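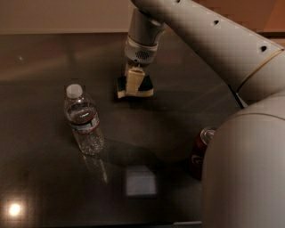

# Mesas escuras, panos claros: a oficina de limpeza da Jõgi encheu a sala

*Narnance, 09/04/2021*

Quem tem em casa uma mesa escura e polida sabe bem do que se falou ontem à tarde na sede da associação de bairro Jõgi. Basta pousar um copo, passar a mão distraída ou abrir a janela durante a hora do almoço, e lá estão as dedadas, os círculos, o pó fininho que numa mesa clara passaria despercebido. Foi para tratar destas pequenas aflições domésticas que a associação organizou a segunda oficina de cuidados com o mobiliário, e a verdade é que a procura surpreendeu até quem a preparou: inscreveram-se 50 pessoas para uma sala onde, com as cadeiras bem encostadas, cabem pouco mais do que essas.

A sessão foi conduzida por Ülle Mägi, restauradora de móveis há 24 anos e moradora em Narnance desde que casou, que chegou com um saco de panos lavados, duas taças de sabão neutro diluído e uma coleção de tampos velhos que foi guardando na garagem "para um dia servirem para alguma coisa". Serviram. Durante a tarde passaram de mão em mão, e cada participante pôde esfregar, molhar e até riscar à vontade, coisa que em casa ninguém se atreve a fazer.

O tema que mais conversa deu foi a esponja da loiça, aquela de duas faces, com espuma amarela de um lado e a camada verde, mais áspera, do outro. Quase toda a gente a usa na mesa da cozinha, e quase toda a gente, quando Ülle perguntou, baixou os olhos. "O lado verde é para os tachos", repetiu ela várias vezes, com uma paciência que arrancou gargalhadas às filas de trás. "Num tampo brilhante, uma passagem já chega para deixar riscos, e depois vem o sol da tarde e vemos todos, um por um." O lado da espuma, bem espremido, pode usar-se com cuidado para soltar uma nódoa de compota ou de molho, mas o trabalho principal deve ficar para um pano macio, quase seco, passado sempre no mesmo sentido.

Houve também espaço para falar da água, que nas mesas faz mais estragos do que se julga. Uma garrafa acabada de sair do frigorífico ganha gotas por fora em poucos minutos e, esquecida no mesmo sítio durante um serão inteiro, pode deixar uma marca redonda e esbranquiçada no verniz. Ülle aconselhou bases de cortiça ou de tecido grosso e, para as marcas recentes, um pano de algodão seco com um pouco de calor da mão — e muita calma, que as pressas costumam acabar em verniz levantado. Para as marcas antigas, preferiu não prometer nada: cada acabamento reage à sua maneira e há casos em que só polindo o tampo todo se consegue um brilho por igual.

Uma senhora da primeira fila quis saber do vinagre, que a mãe dela usava em tudo, desde os vidros ao fogão. A resposta foi prudente. Em vidro, sim; num verniz de que não se conhece a origem, é melhor experimentar primeiro debaixo do tampo, num canto escondido, e esperar até ao dia seguinte. O mesmo vale para os produtos de brilho rápido em aerossol, que deixam a superfície bonita na primeira semana e depois vão juntando camadas, até que a mesa fica baça e pegajosa e a pessoa, coitada, põe mais produto ainda.

A segunda parte da tarde ficou a cargo de Normunds Navickas, dono da loja de ferragens Hondton, na rua da estação, que trouxe panos de microfibra de várias gramagens e mostrou como se dobram em quatro para aproveitar todas as faces antes de irem lavar. Insistiu num pormenor que muitos desconheciam: nada de amaciador na máquina, que entope as fibras e faz com que o pano empurre o pó sem o apanhar. Contou ainda que, em janeiro, quando se desmontam as mesas grandes das festas, é quando mais gente lhe aparece na loja com uma fotografia no telemóvel e a pergunta do costume, se aquilo sai.

No intervalo serviu-se chá e bolo de maçã, oferta da pastelaria Fullance, e foi bonito de ver como a conversa continuou à volta do bule, com vizinhos que mal se cumprimentavam na rua a trocar receitas de cera de abelha e a discutir se a reflexão das lâmpadas do teto ajuda ou atrapalha quem limpa. Ülle é das que acham que ajuda, e muito! Recomenda mesmo que se acenda a luz de cima e se olhe para o tampo de lado, com a cabeça quase à altura da mesa, porque é assim que aparecem as zonas por onde o pano não passou.

As inscrições, a preço simbólico, e uma pequena rifa renderam 1165 euros, contando com os donativos que alguns comerciantes da rua fizeram questão de juntar. O dinheiro vai para a pintura da sala e para a compra de um armário com chave, que o atual já não fecha e tem obrigado a guardar as toalhas das festas em casa de uns e de outros.

Para quem não conseguiu lugar, a associação já está a pensar numa nova data e numa oficina dedicada às cadeiras — colagem de travessas, pés que abanam, assentos de palhinha — que foi o pedido mais repetido à saída. Pede-se apenas que cada um leve um pano velho de algodão e, se for possível, a cadeira. As inscrições fazem-se na sede da Jõgi ou ao balcão da Hondton, onde ficou também uma folha com os conselhos da tarde, escrita à mão pela própria Ülle e fotocopiada dos dois lados.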